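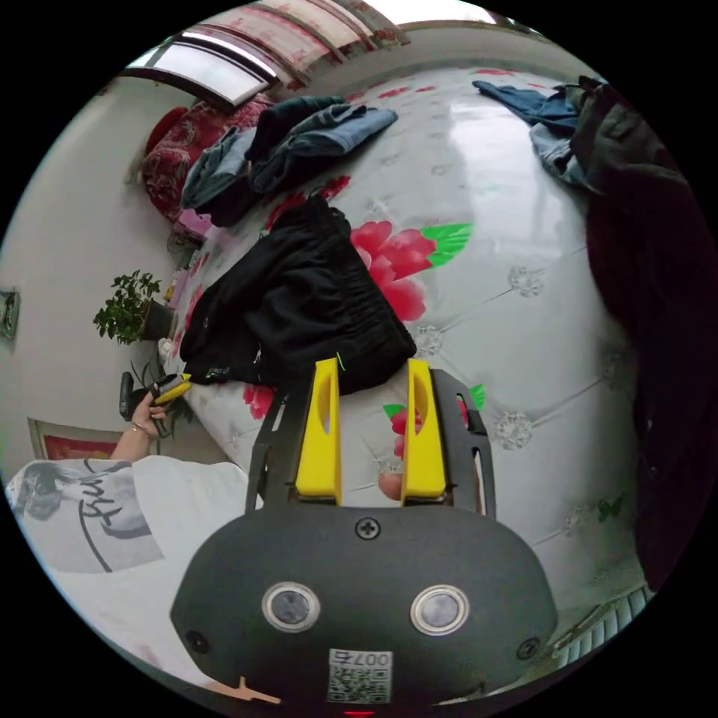

Can a machine fold my laundry yet? It can fold some of it, slowly, if you hand it the right thing the right way up, and I wouldn't get rid of your ironing board over it.

I've been asking this question in one form or another since July, when my dryer died and I spent five weeks hauling wet jeans to my sister's place. You think a lot about laundry when you're carrying it up three flights. I came home convinced that somebody must have solved this by now (we have cars that park themselves!) and started reading, and then writing to people, and then bugging people.

Most of the videos cheat a little. A Wondov clip I watched has an arm folding a towel, very pretty, and in the corner it says the film has been sped up. Fair enough, they say so. But the towel starts out flat on a bare table. When has your laundry ever started out flat on a bare table? Mine starts as a heap on the bed, jeans wrapped around a shirt with one leg inside out, dark stuff on top of other dark stuff. Half the job is figuring out where one thing stops and the next one starts, and I do that with my fingers while looking at the TV.

Ostap Lytvynenko, who worked on grippers at Nuvbridge before he went off to teach, put up with a long phone call from me about this. He told me picking up a box is easy to explain to a machine because the box stays a box. Black pants don't stay anything. Grab them by the waistband and they're one shape, grab them by a cuff and they're another, and in a pile you may not be able to tell which you've got until you lift. What people in his line do now, he said, is have a person do the chore while holding the gripper in their own hand, over and over, in ordinary bedrooms with the bedspreads and pillows and plants left where they are. Then the machine learns from that. He sounded hopeful. I asked if he'd buy a laundry robot for his own home and he laughed for quite a while.

I like that approach, for what my opinion's worth. A demo table teaches a machine about demo tables. If it's ever going to work at my house it needs to have met a slippery quilt and a black shirt lying on black pants.

Would I buy one today? No. I timed myself last week and a pair of jeans takes me 5 seconds, and that's with bad folding. Give me a machine that takes 90 and never complains and I'd be thrilled, I can go make a sandwich. But it has to start from the heap. If I have to sort and flatten everything first, I've done the chore already and the robot gets the fun part.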